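The two-slot toaster has been on the long counter in the Tiduncombe kitchen since February, and I'm the one who said we didn't need it. I still half think that. But Derek Goodall asked for a fair write-up before anyone orders a second one for Trirkdale, so I've used it for most of my breakfasts and a fair number of other people's.

## The toaster

It's a plain two-slot pop-up in brushed stainless. I distrust brushed stainless on principle. Every thumb leaves a mark, and whoever wipes it down last gets blamed for the streaks. The sides on this one have a fine grid texture, and I'll admit that hides more than a smooth finish would.
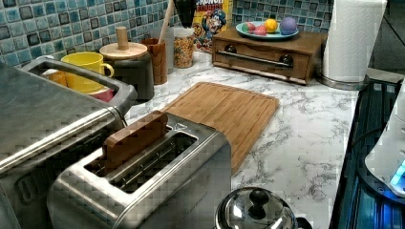 *Toaster with the wooden slice in the near slot, cereal and mugs behind.*

The wooden slice is the right general shape for bread and stands well above the top, so you can get hold of it without reaching down into the slot. My own sandwich bread also sticks up, and I don't count that as a feature. The top inch stays pale however long I leave it. Turn the bread over and run it again and you get a dark band across the middle where the two rounds overlap.

Browning is uneven from slot to slot as well. The back one runs darker at the same setting. Athina Triantafyllou says she can't see any difference, but she likes her toast close to black and puts peanut butter on it.

English muffins are fine. Bagels depend on the bagel. The frozen waffles took two rounds, which is what I'd expect from any toaster, whatever the box promises.

## Do we need both?

This was my real objection. We already had the stainless toaster oven, and it makes toast. It takes longer, and you have to stand there and watch it, but it does four slices and it does them evenly. Now we have two stainless boxes side by side, taking up the left end of a counter that was never generous.

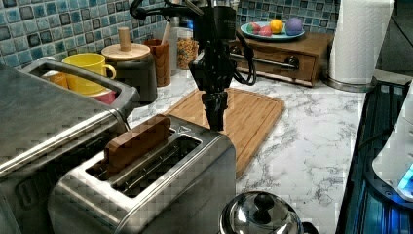

**Tiduncombe Site | Shared Kitchen Group**

In favor of the pop-up: for one person who wants two slices and has a meeting, it's faster, and it doesn't heat up the whole corner in summer. Against it: crumbs. The tray slides out from the back, so you have to pull the toaster away from the tile to empty it, and people don't.

## The bamboo board

I was ready to dislike this too, and I mostly don't. It's big, with rounded corners and a groove all the way around. The groove does a decent job with tomatoes and is useless for bread, where it just fills with crumbs you have to chase out with a fingertip.
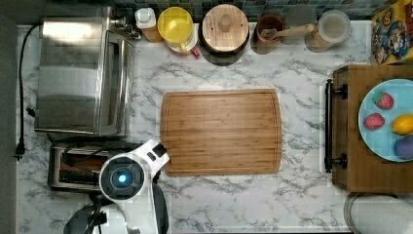 *Bamboo board on the marble, toaster oven and toaster to the left.*

My gripe is the size. It won't go in our sink flat, so you wash one half, turn it and wash the other. It also slides on the marble unless there's a damp cloth under it. A smaller board would suit how we eat here. If you carve a roast at work, ignore me.

## Verdict

Toaster: three out of five. It makes acceptable toast quickly, and I wouldn't buy another while there's a working toaster oven in the room. Trirkdale doesn't have one, so they may feel differently.

Board: four out of five, with the damp cloth.

Derek has the receipts for both if Trirkdale wants the model numbers.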